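thread. because three people messaged me the same thing this week and I can't type it out again

1/ you ship pallets. small company. the forwarder sends a quote, you say yes, then the invoice is higher and you feel robbed. mostly you weren't robbed. mostly you didn't read the quote

2/ I booked freight for Multden for years before I went on my own. Sat on both sides of this. The stuff below is all road and ocean, small loads. Air is its own mess, another day

3/ first thing - validity. A quote has an end date. Ours from Femska was good for 30 days, we booked on day 40 and then got mad on the phone. Embarrasing. Look for the date, put it in your calendar, done

4/ second - what's the rate per. Per pallet? Per loading meter? Per chargeable weight? If your boxes are big and light you pay for the space. Measure the pallet AFTER wrapping, overhang included

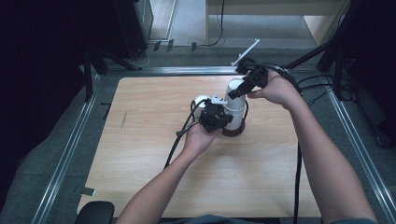 Rónán Coughlan: ok but our forwarder re-measures at the depot every single time and it's always bigger than what we put on the booking. how do you fight that

5/ you ask for the depot measurement in writing, same day. Most have a scanner printout. Then compare with yours. When I did this with Caldeira two of the five were their mistake and they credited both, no drama. The other three were us. bulging cartons

6/ and round up on the booking. One cm over on paper costs you way less than a correction fee plus the emails

7/ third - free time. This is the one that hurts. How long can the driver wait at your dock before the clock starts? One of ours said 60 minutes, another said 30. Same lane, same price nearly. Our loading took 45 on a good day so guess which one was cheaper

8/ same with containers at port. Free days, then demurrage, then if you keep the box too long, detention. Different charges, different people billing you. Ask for both numbers before you book, not when the box is already sitting there

9/ fourth - who clears customs and who pays the duty. If the quote says "to door" and nothing else, ask. To door does not mean cleared. I've had a full load of Fenia shelving parked over a weekend on that one word. Driver called Monday 6am. Not a nice call

10/ things to get in the email before you say yes, copy this somewhere:

- validity date
- what the rate is per
- fuel surcharge, fixed or floating, and what month its based on 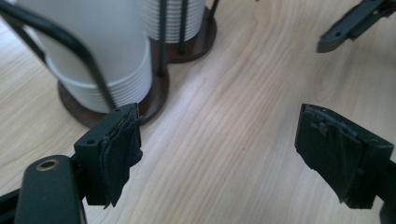
- free time at pickup and at delivery
- tail lift yes or no. no dock at the other end = you need one, and it's extra if you ask for it on the day
- insurance. carrier liability is NOT insurance, it's by weight and it's low

11/ on that last one. light expensive goods, get proper cover. I didn't once. One pallet, forklift through the side. what we got back paid for lunch

12/ someone asked if they should just go with the cheapest. Get 2 quotes with the exact same details in both - same dims, same pickup window, same terms. Then compare. Otherwise you're comparing nothing

13/ ok loading in ten min, have to run. will do the packing list one in March when it's quieter. replys open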